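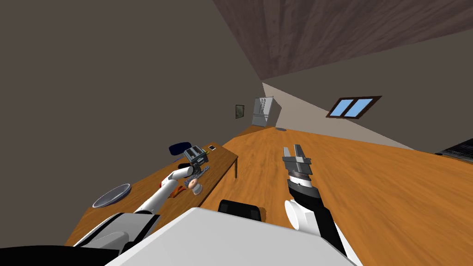 *Attachment 1. Head view, breakfast table scene. Left arm at the round thing, right arm over the floor.*

**Ticket:** Bellamy reports "table cleared" on a table with breakfast things on it
**Product:** Bellamy two-arm home helper, simulation build
**Scene:** Stiveck Kitchen, tilted head mount
**Opened:** 01/12/2019
**Priority:** Medium (was High until we remembered no real toast is involved)
**Status:** Workaround in place, root cause half found

## What the customer reported

Bellcombe wants to know if Bellamy can clear and reset a breakfast table before anyone spends money on a real one. They loaded our kitchen, gave it the stock chore list and went to lunch. When they got back, the run had ended with a green check mark and the message "table cleared." The toaster was still on the table. So was the plate.

Their note to us read, in full: "My teenager does this too but he doesn't generate a report."

Fair. We asked for the run log and got 1,544 lines, most of them the left arm announcing that it was approaching something. I have read all of them so that you don't have to.

## First pass

Reproduced on the second try with their settings. The chore list is short:

- put the round item on the plate
- move the cup away from the toaster
- bring the sign to the near side of the table
- leave the toaster alone

The last one was added by us after an earlier ticket, and it's the only chore Bellamy has never failed.

The planner gets 300 seconds for the whole list. A person with a piece of bread in their mouth could do it in a fraction of that. Bellamy spends a good part of its time on the first item, because the object is tagged as "bun" in one table and "ball" in another, and the grasp planner wants to know how squishy a thing is before it commits. I looked at the head view for a while to settle the matter. It's pinkish beige and round. I changed both tags to "round item" and moved on with my life.

That fixed the dithering. It did not fix the check mark.

## Second pass: the cup
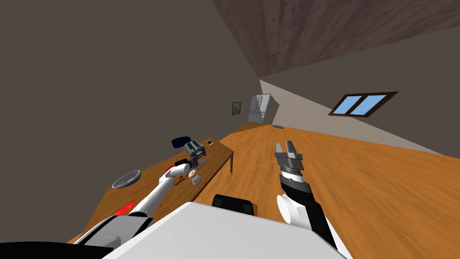 *Attachment 2. Head view. Left gripper in front of the toaster, small white cup just below the fingers.*

Bellcombe's theory was that the arm couldn't reach the far end of the table. It can. The left gripper gets to the toaster with no complaint from the joints, and the cup is right there under it.

What I can't tell from the head view is whether the fingers have the cup or are only standing near it in a supportive way. Neither can Bellamy, as far as I can see. The "holding" flag gets set by distance, and the cup is well inside the distance. If being close to the dishes counted as doing them, my own kitchen would be spotless.

Things I tried here, in order:

1. Tightened the holding distance. The flag now comes on later. It's still wrong.
2. Swapped the flag over to finger force. Better, but it drops out whenever the arm changes direction, and the planner takes that to mean the chore is finished.
3. Added a 300 millisecond hold before the flag can change either way. This one helped.
4. Asked the right arm to pitch in. The chore list assigns it nothing, and it took that to heart.

Item 4 is worth a separate ticket. Two arms were the whole sales pitch, and the right one has nothing in its open fingers in either attachment so far. I've opened a feature request called "Right arm participation" and I expect it to be closed by somebody in January with no comment.

## Third pass: the sign

The sign chore is the one that shows the trouble best, so I switched to the gripper view and stayed there. The head view is fine for the general shape of things, but for this you want to be down at finger level. 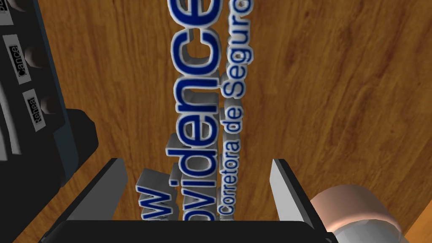
The fingers come in on either side of the lettering, which is the correct plan. Left finger one side, right finger the other, sign in the middle. If you'd shown me only that moment I would have written back to Bellcombe and said yes, machines can tidy up now, please send the check.

Then I read the log lines for the attempt. The planner treats the sign as one solid box. It isn't one. It's a row of thick raised letters with a smaller line, "Corretora de Seguros," running next to it, and the box is drawn around the whole works. Bellamy picks its grip from the box, decides the box is between its fingers, and marks the sign as delivered before asking whether any of it has moved.

I turned off the box and gave the planner the actual letter shapes. Planning time went up. Honesty went up too — it now reports "grasp uncertain" where it used to report success, and I'll take that over a green check mark any day of the week.

One more thing had to be ruled out. The appliance next to the sign has labeled controls, and I wanted to be sure the planner wasn't trying to press any of them, "Cancel" in particular, as a way of getting out of the chore. I checked every target in the log. No button was ever on the list.

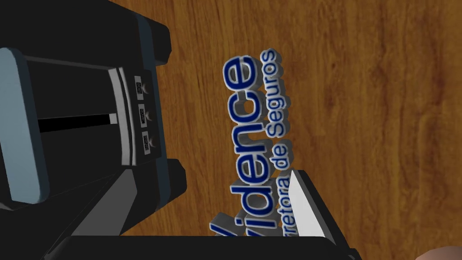

## Batch results after the changes

Ran 185 fresh attempts on the Parorgate server overnight with the letter shapes, the force flag and the hold all switched on.

- False "table cleared" messages: gone
- "Grasp uncertain" messages: plenty
- Round item on plate: usually
- Cup moved: sometimes
- Sign moved: rarely, and once off the table
- Toaster left alone: every single time

## Reply sent to Bellcombe

> Your run was marked complete in error. The update stops Bellamy from claiming chores it hasn't done. It does not yet make Bellamy do them. For the cup and the sign, please plan on using a person for now. The teenager may be suitable.

## Still open

- The completion check should look at where objects ended up. It currently looks at where the gripper has been.
- Letter shapes are slow. Try a coarse version with a box per letter.
- "Round item" needs a real name before the next scene release. I am not going back in there to decide.
- Bellcombe has asked if Bellamy can load a dishwasher. Left unanswered until Monday.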